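Feb 17, 2022

Gurness opens a showroom for plain white floors in Kavport

Hi, I'm Nelli Valtonen, and I run Gurness, the small tile and flooring shop that used to be squeezed in behind the Leinonen bakery on the harbor side of Kavport. My business partner says a press release should be written as if somebody else wrote it. I tried that for a whole evening and it came out sounding like a parking notice, so you're getting me instead.

The news is that we've moved! Our new showroom opens next month at 30 Barketti Street, and it's the first place we've had where you can walk on the floors we sell before you buy them. In the old shop we had sample boards leaning against a wall and a counter where people held a tile up to the light from the door (which faces north, so everything looked a bit gloomy). I sold a lot of tile that way, but I also took a lot of calls from people who had only seen one square of it and then had a whole kitchen full.

We're opening with a new range, too. It's called Barketti White, after the street, and it's a family of matte white and near-white floor tiles for kitchens, hallways and bathrooms. There are 11 shades, going from a warm milk color to a gray so pale that you'll only see it's gray when you put it next to something else. The large square format is the one I'd put in my own house, and have.
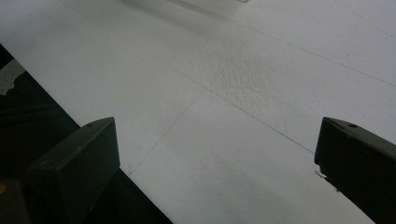

Why so much white?

Fair question, and I get it from my mother as well. For years I told customers to stay away from white floors. I thought they were cold, I thought they showed every crumb, and I thought they belonged in dentists' waiting rooms. Then my colleague Eero Lindqvist redid his hallway in a pale matte tile and I had to admit it looked great, even in January with everybody's boots in it.

What changed my mind was the matte surface. The glossy white tiles I remember from the eighties bounced the ceiling lamp straight back at you and showed every footprint. A matte one is much calmer to live with. It does want a mop, of course, and I'm not going to tell you otherwise. If you have a big muddy dog, come and talk to me about one of the grayer shades first.

The other half of the story is grout, and I could go on about grout all day (ask Eero). People spend weeks choosing tile and then pick the grout in the last five minutes, usually bright white to match. On a floor I'd nearly always go for a thin gray line. It keeps its color better in a busy room, it gives the eye something to follow, and a big pale floor looks more finished with it. We'll have eight grout colors out on the counter, mixed and set, so you can put them right up against the tile you like.

And then there's the direction you lay it in. Most people run their tiles parallel to the longest wall, and that's fine. But if your room is a little crooked, like pretty much every room in old Kavport, a diagonal layout can hide a multitude of sins. You'll need extra tile for the cuts along the walls, and your tiler will want more time, so ask for both prices before you fall in love with it.
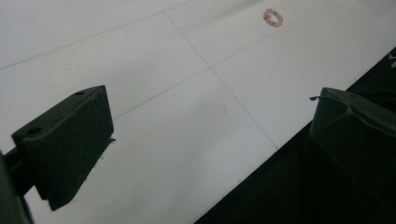 Large square tiles in matte white with thin gray grout lines.

What you'll find at the new place

The showroom has a proper walking floor at the front, laid in different whites so you can cross from one to the next. Bring your slippers, or your work boots, or whatever you wear at home. Bring your cabinet door too, if it comes off its hinges easily! I mean it - a white tile beside a cream cupboard can look blue, and I'd much prefer you found that out with us than after the tiler has gone home.

There's a long table at the back for drawings and plans. So-ying Chiu, who has done our layouts since the bakery days, will be there for free planning sessions during the opening weeks. She'll draw your room with you, work out where the first full tile should go and tell you where the cuts will end up. A session takes as long as it takes. Please send your measurements ahead if you can, and measure the doorways as well as the walls.

Myroslav Dovhaniuk is running the workshop side. He's been laying floors for most of his working life and he has agreed (after some begging from me) to teach an evening class for people who want to tile a small room themselves. He'll cover checking that the floor underneath is flat, planning the layout, cutting, setting and grouting. The class costs 359 per person, including materials and soup. The soup comes from Leinonen, who forgave us for moving.

"I want people to spend the first evening without opening a bag of adhesive," Myroslav told me when I asked him for a quote. "They should lay everything out dry and look at it from the door."

About us

Gurness sells floor and wall tile, grout, trims and tools to households and small builders in and around Kavport. We deliver locally, we cut to order and we take back unopened boxes. All of the Barketti White range can be ordered now, and single sample tiles can be borrowed for a weekend against a small deposit.

Press contact

Iida Kettunen handles press visits, interviews and sample requests for us. She can also set up a walk through the showroom before it opens, if you don't mind a bit of dust and a few boxes in the corridor. Call the shop and ask for Iida, or drop in at 30 Barketti Street. If she's out on a delivery you'll get me, and I'll probably start talking about grout.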